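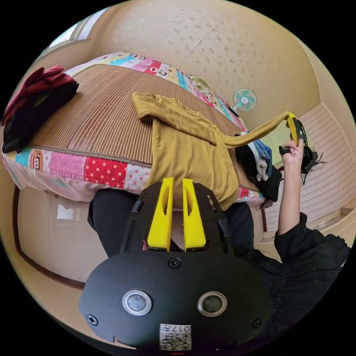

You're being a killjoy about Paucar, a reader wrote under my last post, and if it's round and it's a hole and there's melted rock in it, what else would it be?

Well, plenty of things. I've had the same comment in politer forms by email, so I'll take another run at it and then leave it alone until there's a real paper.

For anyone who missed the first round: Paucar is a round, swampy basin, 800 meters from rim to rim, and as of this spring it is being called a meteorite crater. The claim comes from a small survey outfit called Hallen, which flew a magnetometer over it, walked the rim, and put out a press release with an artist's fireball at the top. The press release got picked up everywhere. The report behind it got picked up nowhere that I can find, and I've read it twice now, including the appendix.

Let's start with round. Round is cheap. Sinkholes are round. Volcanic maars are round, and they come with a raised rim too, which fools people. Glaciers leave round ponds when buried ice melts out. Old salt domes collapse into circles. I can open a satellite map and find a circle before my coffee cools, and so can everyone else with a hobby and an internet connection. I get sent them constantly. One was a cattle pond.

Then the magnetic data. The report shows a low over the middle of the basin, and says a low is "consistent with" an impact. It is. A low is also consistent with a hole full of wet sediment that isn't very magnetic, whatever dug the hole. When I see "consistent with" four times on a page I start checking my wallet.

The melted rock is the part I'd most like to believe. Impacts do make glass. So do lightning strikes, brush fires burning over the right kind of soil, lime kilns, and iron smelting. There are old kilns on the map on the north side, and the report's own sampling sheet puts most of the glassy lumps on the north side. The text doesn't bring this up. If somebody has run the chemistry and found nickel or iridium well above what the local rocks carry, I'd sit up straight. No chemistry is given for the lumps at all.

What would settle it is shocked quartz. When a big rock comes in at cosmic speed the pressure wave leaves tight sets of parallel planes inside quartz grains, and ordinary geology doesn't do that. Volcanoes don't, sinkholes certainly don't. Shatter cones would do nicely as well. Hallen reports two grains with "possible planar features." Two grains, possible, with one microscope photo between them and no angles measured. Quartz gets all sorts of lines in it from being squeezed slowly in mountains, and telling the two apart is a job for someone who has looked at a lot of both. Those grains also came out of stream sand, so they could have washed in from somewhere else.

And the date. This is the bit that got me writing in the first place. The headline says the impact happened 2899 years ago. Not even a plus-or-minus! That number is a radiocarbon result on a piece of wood from the bottom of a short core, and what it dates is the wood. The tree could have fallen into a basin that had been sitting there for ten thousand years. The core also never reached the basin floor (appendix, second table), so there is older mud under the wood that hasn't been looked at.

A couple of people pointed me to Trindex, the online crater list, where Paucar now has an entry. I looked. It's filed under "proposed," and anybody can submit a proposed entry with a form. The page cites the press release. The press release, in its newer version, cites the page. I'll let you draw the circle yourselves - it's 800 meters across.

I'm not saying it isn't a crater. Small young craters are badly undercounted on Earth, the size is reasonable, and a few of the accepted ones started out looking just as thin as this. My odds are maybe one in ten, and I'd be delighted to lose that bet. I drove five hours from Fliltham as a kid to look at a crater and I still have the pebble.

What I'd want to see is a core that goes all the way down, broken rock at the bottom of it, and the grains sent to a lab that has no stake in the answer. That's a season's work and some drilling money. Hallen says a second field trip is planned for October and the release mentions a visitor trail, so I notice which of those already has a map.

Comments are open again. Please stop sending me the cattle pond.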